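Progress report to the Tostden fund
Work package: Safe practice rules for shared robot benches
Prepared by Peninah Kashindye, Ekcombe workshop group
Jul 8, 2023

1. What we promised for this period

In the proposal we said that by the middle of the year we will have a first set of written rules for small robot arms working on tables, in rooms where people also walk and work. We said also that the rules will be tested in our own laboratory before we send them to the partners at Ashour and Clomine. The first part is finished. The second part is in progress, and I explain below where we are slower than the plan.

2. The rules as they stand now

The document has 26 rules at the moment. At the start of the period it was much longer, and the operators told us very clearly that they did not read it to the end. I removed everything that only repeats the manual of the arm maker, and I put together rules which said the same thing with different words. What remains is divided into four parts: before power on, during motion, during a stop, and leaving the bench.

The part that took most time is the one for motion. Our first version said only "keep hands away from the table while the arm is moving". This is correct but it is too simple for the daily work, where a person has to put objects back between two runs. The new text says that the operator must first call the pause aloud, then press hold, then look at the gripper until it stands still, and only after this reach in. The order is important to us. In the old habit many people reached in first and called after.

We test the rules with light objects, mostly soda cans, on a table with a shelf. The shelf is good for our purpose because it makes a second height where the gripper can hit something. 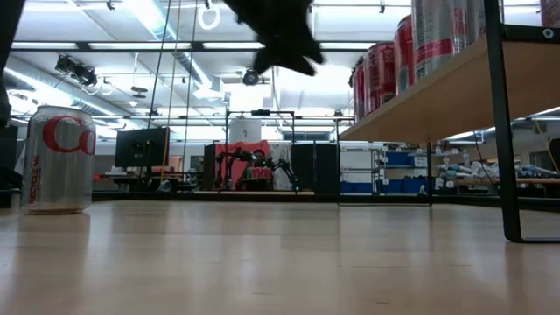 Tabletop and can shelf, gripper in motion.

For work near a shelf we added rule 11. It asks that the operator checks the height limit in the software each time the shelf is moved, also if it is moved only a little. Two operators found this too strict. I kept it for now, and I will look at it again when we have more records.

3. Records collected

Each run on the bench now has a line in the log, with the name of the operator, the task and any stop. Until the end of the period we have 636 lines. In 16 of them a stop was made by a person and not by the software. I have read all of these and talked with the operators when it was possible.

Most of the manual stops were for a simple reason, for example an object fell over and the operator did not want to continue. A smaller part was for cables. On a bench with two arms the cables have to follow every movement, and if they are left too free they can come down between the objects. The first version of the rules had nothing about this. There is now a rule that the cables are checked by hand through the full reach of the arm, with power off, at the beginning of each shift. I would like also to give a maximum length for a free loop, but the arms in the three places are not the same and I do not want to write a number that only fits ours.
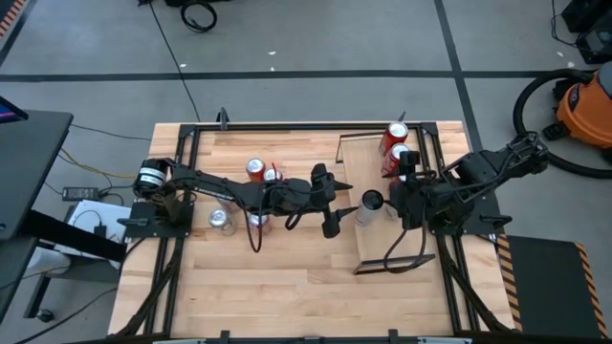
The same discussion came for the floor. Everybody agrees that a walking path must be free, but it was not written anywhere who decides where the path is. We wrote now that the person who signs the bench sheet is also responsible for the floor within one step from the table, on all sides. This includes power cables, adapters and cleaning equipment. It is a small area, and I think for this reason people accept it.

For benches with two arms there is one more point which is still open. Our text says that one stop button must stop both arms. The team at Ashour prefers separate buttons, so that one arm can hold an object while the other is checked. I understand the wish, but in a stressful moment a person should not have to choose. We agreed that I write down both positions with arguments, and the decision will be taken together with Clomine.

4. Training

All operators in Ekcombe had the short training, so here we are at 100 percent. It takes less than one hour and is done at the bench, with the printed rules in the hand. New people do it before their first shift. At Ashour the training has started with the day team only. At Clomine it has not started, because they wait for the version in their own language. The translation was planned for this period and it is late. This was my mistake: I gave the text to the translator before the rules for motion were stable, and then she had to begin again with this part.

5. Differences from the plan

The translation is late, as I wrote above. The visit to Clomine is moved to the next period for the same reason. The costs for printing were lower than planned, and the costs for translation will be higher. The total stays the same, and I ask for your agreement to move the amount between the two lines. The form is attached separately.

6. Next period

We will finish the translation first and then train the operators at Clomine. After that we will collect log lines in all three places with the same sheet, so that the numbers can be compared - at the moment Ashour uses an older sheet which has no field for the reason of a stop. The open question of the stop button should be decided before November. I also want to shorten the part about leaving the bench, where there are still two rules that people mix up with each other.

If you have comments on the rules, please send them directly to me. It helps if you write the rule number, because the page numbers change with each version.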